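Last updated: 28 May 2023
7 min read

Section 2. Setting up the Korngate under-sink water filter

Read this section through once before you start. The work is done with hand tools and doesn't need a plumber if your shutoff valve is in good order. If the valve is stiff, leaks at the stem or won't close fully, have it replaced first.

What you need

Adjustable wrench
Tubing cutter or a sharp utility knife
Drill with the bit marked on the faucet template
Bucket and a couple of old towels
The Coklow fitting kit from the small bag in the carton

Mounting the bracket

1. Empty the cabinet and wipe down the side wall.
2. Hold the bracket against the wall with the arrow pointing up. Leave a hand's width of clear space under the lowest point of the housing, or you won't be able to drop the cartridge out later.
3. Mark both screw holes with a pencil.
4. Drive the screws in, leaving the heads slightly proud, and hang the bracket on them. Tighten.

Caution: Check the thickness of the cabinet wall before you drive the screws. The ones supplied will go through thin panels.

Connecting the cold line

5. Close the cold water shutoff under the sink. Open the cold tap to let the pressure out, and leave it open.
6. Put the bucket under the valve and undo the supply hose.
7. Thread the tee onto the valve by hand, then reconnect the hose to the top of the tee. Snug both joints with the wrench. They seal on rubber washers, so a quarter turn past hand tight is plenty.
8. Cut the blue tubing to length with a square, clean end.
9. Push the tubing into the side port of the tee until it stops. Pull back on it gently. It should not move.

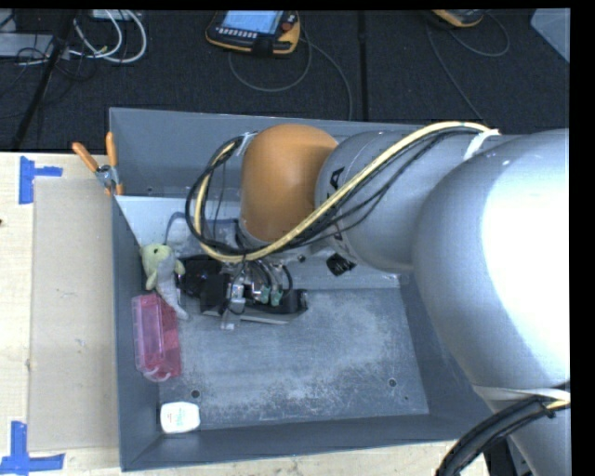
10. Run the other end of the blue tubing to the port marked IN on the filter head. Avoid tight bends, and keep the tubing clear of the garbage disposal and the hot pipe.
11. Connect the white tubing to the port marked OUT and bring it up to the stem of the Todorova faucet.

Note: If you bought the kit without a faucet, the white tubing fits the Lerero tap adapter, part 854, sold separately.

First fill and flush

12. Take the cartridge out of its wrapper and seat it in the housing. Screw the housing up by hand. Do not use the wrench on it.
13. Close the kitchen tap and open the filter faucet.
14. Open the shutoff valve slowly. Air will spit from the faucet before the water runs steady.
15. Let it run for 7 minutes. Gray or cloudy water at this stage is carbon dust and is harmless. Do not drink it.
16. Close the faucet and dry every joint with a towel. Come back in an hour and feel each one with a dry fingertip.

Caution: Do not leave the house with the water on until you have made this second check.

Changing the cartridge

Replace the cartridge after 600 gallons or when the flow drops noticeably, whichever comes first. Write the fitting date on the label with a permanent marker. After each change, repeat steps 13 to 16.

Questions about this section go to Ju-won Cheon in customer support. Have the serial number from the filter head ready.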